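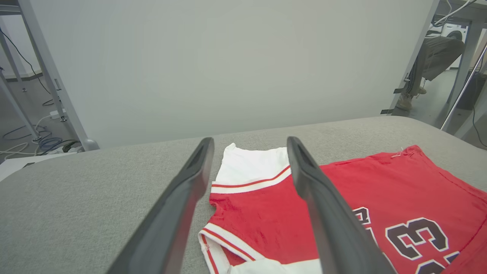

Warum ist Rot eigentlich rot?

Dumme Frage, sagt dein großer Bruder. Dann frag ihn mal nach der Antwort und schau zu, wie er plötzlich ganz dringend den Müll rausbringen muss.

Fangen wir beim Licht an. Sonnenlicht sieht weiß aus, ist aber eine Mischung aus allen Farben. Das merkst du, wenn es regnet und gleichzeitig die Sonne scheint: Dann fällt das Licht durch die Tropfen, wird auseinandergezogen, und am Himmel steht ein Regenbogen. Die Farben waren die ganze Zeit da, sie hatten sich bloß gut versteckt.

Trifft dieses Licht nun auf einen roten Pullover, passiert etwas ziemlich Gieriges. Der Farbstoff im Pullover verschluckt Blau, Grün und fast alles andere. Nur das Rot mag er nicht, das wirft er zurück. Und genau dieser Rest landet in deinem Auge. Streng genommen trägst du also die Farbe, die dein Pullover nicht haben wollte.

Und wenn das Licht aus ist? Dann gibt es nichts zurückzuwerfen, und dein Pullover ist so grau wie der von Opa.

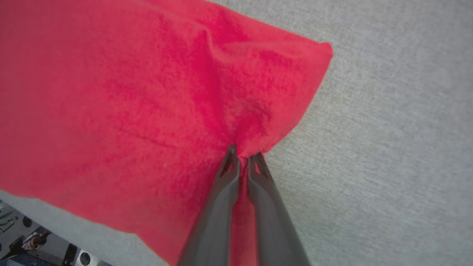

Früher war Rot eine teure Angelegenheit. Man kochte es zum Beispiel aus den Wurzeln einer Pflanze, die Krapp heißt. Oder man nahm Läuse. Ja, Läuse! Die Cochenilleschildlaus lebt auf Kakteen und stellt einen knallroten Stoff her, mit dem sie sich Feinde vom Leib hält. Bei Ameisen klappt das ganz gut. Bei Menschen ging der Plan gründlich schief: Die fanden die Farbe so schön, dass sie die Läuse einsammelten, trockneten und zu Pulver zerrieben. Auch heute steckt der Stoff noch in manchen Lippenstiften und Süßigkeiten. Auf der Packung steht dann Karmin oder E 120. »Laus« würde sich wohl schlechter verkaufen.

Inzwischen kommt das meiste Rot für Kleidung aus der Fabrik. Das ist billiger und für die Läuse deutlich angenehmer.

Bleibt noch die Sache mit dem Stier. Der wird angeblich wütend, wenn er ein rotes Tuch sieht. Dabei kann er Rot gar nicht richtig erkennen, ihm fehlen dafür die passenden Sinneszellen im Auge. Ihn ärgert das Gewedel. Ein blaues Tuch täte es auch, oder ein Küchenhandtuch mit Entchen. Bitte trotzdem nicht ausprobieren.

Zum Nachmachen für zu Hause: Warte bis abends um 9, mach das Licht fast ganz aus und hol fünf Socken in verschiedenen Farben aus der Schublade. Rate, welche rot ist. Dann Licht an und nachsehen. Wer danebenliegt, räumt die Socken wieder ein.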